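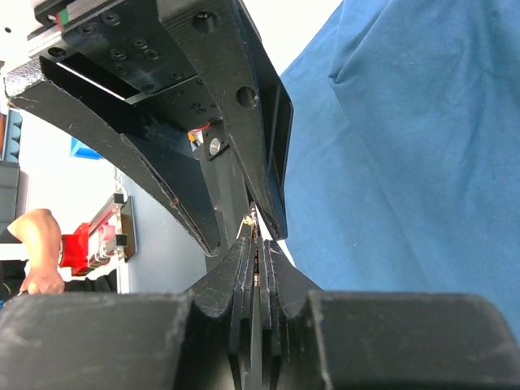 By Jussara Araújo
For readers aged 7 to 12

How do robots hold things?

Pick up a pencil. You probably used your thumb and two fingers, and you didn't have to think about it. Now try it with just your thumb and one finger. It still works, but the pencil wobbles. Most robot hands have to manage like that all the time.

A robot hand is called a gripper. Many grippers have two fingers that open and close like a pair of tongs. The fingers can be long or short, smooth or bumpy, wide or pointed. Narrow tips with ridges on them are good for small, thin things. The ridges do the same job as the lines on the bottom of your trainers - they stop things slipping. After a lot of use, grippers get scuffs and scratches, and the black ones show pale marks where they have rubbed.

At Punora, a workshop where people test robot arms, Washington Honorato compares different grippers. He gives each one the same jobs and writes down how it gets on. If the jobs were different every time, he couldn't tell which gripper was better. Scientists call this a fair test.

Some of the jobs use tiny things. Others use clothes.

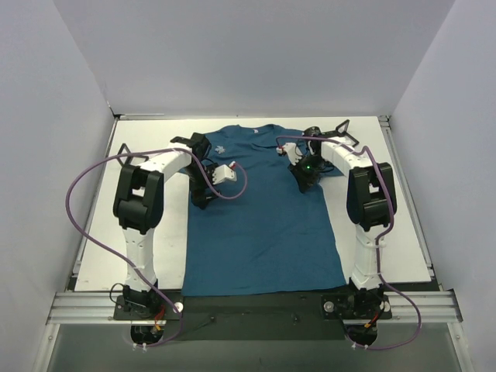
Clothes are hard for robots. A wooden block stays the same shape when you lift it. A T-shirt doesn't. Pull one sleeve and the collar moves too, and so does the hem. The robot has to work out where all the parts have gone before it can make its next move.

Two arms help a lot. Try folding a T-shirt with one hand behind your back and you will soon see why. With two arms, a robot can hold both shoulders, or keep one side still while the other side moves. The arms must share the space, though, so the controller has to plan for both at once. The controller is the computer that tells the motors when to turn and how far.

The motors in arms like these are called servos. There is one at each joint, a bit like having a motor in your elbow. Power and messages travel along cables, and the cables need enough slack to let the arm bend.

Robots need to see as well. A camera beside the table shows the whole job. A camera near the gripper shows the fingertips close up, but it misses most of the table. Valquíria Evangelista, who looks after the cameras, likes to use both kinds. 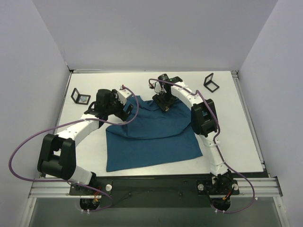
Punora workshop, November

Cloth often ends up in a heap during a test. A crumpled heap has folds that hide the corners, so the gripper may have to press down or pinch a fold and lift before the camera can find an edge.

Try it at home

You need a T-shirt and 2 pairs of kitchen tongs. Lay the shirt flat on a table and fold it using only the tongs. Then scrunch it up and try again. Ask a friend to time you both ways.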